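Cleaning and Maintaining a White Laminate Work Surface

A white tabletop shows every mark, and most of the damage seen on one comes from the wrong cleaner or from grit dragged across the finish. The procedure below covers routine cleaning, stain removal and a longer maintenance interval for smooth white laminate and melamine tops. It was written for the Cendden bench tops used in our shop, and it applies to most similar surfaces. It does not apply to oiled wood, natural stone or high-gloss acrylic, which need their own products.

What you need

Two microfiber cloths, one for washing and one for drying
A soft brush, 3 inches wide
A spray bottle
Dish soap without lotion or bleach
Baking soda
Isopropyl alcohol, 70 percent
A plastic scraper with rounded corners
A flashlight

Do not use steel wool, scouring powder, melamine foam pads or acetone. Foam pads are sold as erasers and they do lift marks, but they work by abrasion. A matte surface rubbed with one will develop a shiny patch that cannot be reversed.

Step 1. Clear and dry brush

Take everything off the area to be cleaned. Brush from the back edge toward the front in overlapping strokes and collect the debris at the front. Do not wipe with a damp cloth first. Fine grit mixed with water acts as a polishing paste and leaves hairline scratches, which later hold dirt and read as gray haze.

Step 2. Inspect under low light

Turn off the overhead lights and lay the flashlight almost flat on the surface. Sweep the beam slowly from one side to the other. Raised particles throw a shadow. Stains do not, and scratches show as thin bright lines that change as the beam moves.

Color is a poor guide at this stage. A white surface picks up a tint from lamps, walls and nearby items, so a faint pink or yellow cast may have nothing to do with the top itself. Check any suspected discoloration under a second light source before treating it. If the tint moves or disappears, leave it alone.

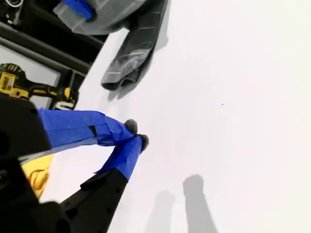
Small black specks need to be identified before they are rubbed. Touch the speck with a dry fingertip. If it moves, lift it with the corner of a cloth or a piece of low-tack tape. If it stays put and feels raised, it is probably dried adhesive or paint, and the plastic scraper is the right tool. Hold the scraper at a low angle and push in one direction only. If it is flush with the surface, treat it as a stain under Step 4. A speck with a sharp edge that catches a fingernail is likely a chip, and no cleaner will remove it.

Step 3. Wash

Mix half a teaspoon of dish soap into two cups of warm water. Spray the cloth, not the table. Liquid sprayed directly onto the top runs to the edges and can enter the seam, where it swells the core. Wipe in straight lines, turn the cloth often, then go over the area again with plain water. Dry at once with the second cloth. Soap film left to dry attracts dust and is the usual cause of a top that looks dirty a day after washing.

Step 4. Spot treatment

Ink and marker: dampen a cloth with alcohol, hold it on the mark for 27 seconds, then blot. Repeat if color is still transferring to the cloth.

Coffee and tea: make a paste of baking soda and water, lay it on the stain, leave it for 3 minutes and wipe it off without scrubbing.

Tape residue: alcohol softens most adhesives. For old residue we use Plornaser gel, applied with a cotton swab and rinsed off with soapy water.

Rubber scuffs: try a clean white pencil eraser before anything wet.

Test every product on the underside or a back corner first.

Step 5. Edges

Run a dry cloth along the edge banding and check for lifting. A gap can be closed with a thin bead of Pralwood seam filler in white. Wipe off the excess before it skins over, and keep the area dry overnight.

Maintenance interval

Brush daily, wash weekly, and repeat the low-light inspection once a month. Surfaces in heavy use may need the wash more often. Replace the microfiber cloths when they stop gripping a dry surface.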